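Katanent (manipulation method)

Katanent is a method for training bimanual robots to move household objects from one hand to the other during storage and retrieval tasks. It was developed by a research group led by Mark Anthony Rivera and was first described in a technical report dated February 4, 2021. The method combines demonstrations recorded by a human operator with a learned estimate of grasp security, and it is applied chiefly to objects handled in confined spaces such as drawers, cupboards and refrigerator compartments.

Background

Transferring an object between two hands is a routine part of human activity and a persistent difficulty in robotics. Earlier systems generally treated the transfer as a fixed sequence: the first hand moved to a set position, the second hand closed, and the first hand opened after a delay. Such sequences perform acceptably when the object is rigid, its pose is known and the workspace is open. They are less reliable when the object is partly hidden by the fingers, or when furniture restricts the positions that either arm can reach.

Rivera's group had previously worked on single-arm retrieval under the project name Tidorer. That work identified the moment of release as the principal source of failure in its preliminary two-arm trials. The giving hand frequently opened before the receiving hand had taken the load, or remained closed long enough to pull the object out of alignment. Katanent was proposed as a response to these findings.

Method

The method has two components. The first is a motion policy, trained by imitation from demonstrations in which an operator controls both arms of the robot. The second is a separate network known as Ziner, which estimates at each control step how much of the object's weight is supported by each hand. The giving hand is permitted to open only when the Ziner estimate for the receiving hand remains above a threshold for a set number of consecutive steps.

Input to the policy consists of images from a head-mounted camera and from cameras at the wrists, together with the joint positions of both arms and hands. No tactile sensing is required, although later variants accept it. Beverage cans were selected as the primary training object. They are inexpensive and uniform in shape, and their smooth sides make an insecure grasp readily apparent in the recorded data. 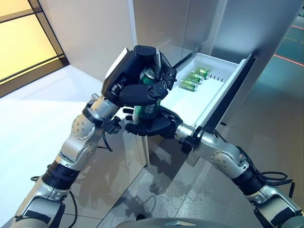

Training proceeds in two stages. In the first, the policy learns from complete demonstrations, including the approach, the transfer and the final placement. In the second, it is refined on short segments centred on the transfer itself. The authors reported that this second stage accounted for most of the improvement over the earlier Tidorer baseline, and that extending the first stage beyond 60 demonstrations produced little further benefit.

Wrist views

The treatment of wrist camera images is the most widely discussed element of the method. A camera placed close to the hand offers a direct view of the fingers but is easily affected by strong light, and much of its field may be occupied by the hand itself. Many earlier pipelines discarded such images or cropped them heavily. Katanent retains them at full width and assigns each view a confidence weight, which the policy learns in conjunction with its other parameters.

When a wrist view is overexposed or blocked, its weight falls and the policy relies on the head camera and the joint positions. The weights are recorded during operation and may be examined afterward, a feature that the authors considered useful in diagnosing failures.

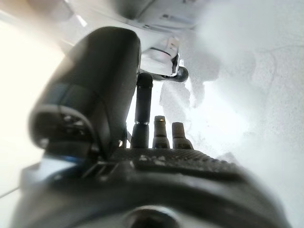
A related question concerns the fixed parts of the hand that appear in every wrist image. The group tested a version of the policy in which these regions were masked. Performance declined slightly. The authors suggested that the policy had been using the visible hardware as a reference for the position of the fingers — an interpretation that has not been independently confirmed.

Evaluation

The principal evaluation consisted of 100 transfers of a single can at a refrigerator drawer. The baseline sequence completed 34 of these without a drop or a collision, while a policy trained with Katanent completed 88. Most of the remaining failures occurred during placement, when the receiving hand made contact with a neighbouring can or the edge of the drawer.

A supplementary evaluation was carried out in November of the same year and extended the test to 106 transfers using containers of differing shape and fill level. Success rates were lower for partly filled soft bottles, whose shape changed as the hands closed. The authors attributed the decline to the weight estimates and not to the motion policy.

Limitations

The method presumes that both hands can reach the object at the same time, and it does not plan for cases in which it must first be set down and grasped again. The release threshold is adjusted by hand for each class of object. Critics have also observed that the demonstrations were recorded by a small number of operators, whose habits may be reflected in the resulting behaviour.

Later work

Estrella, a successor project begun by members of the same group, replaces the fixed threshold with one learned from failed transfers. It also extends the weight estimate to objects held against a surface, such as a shelf or counter.

See also

Bimanual manipulation
Imitation learning
Tidorer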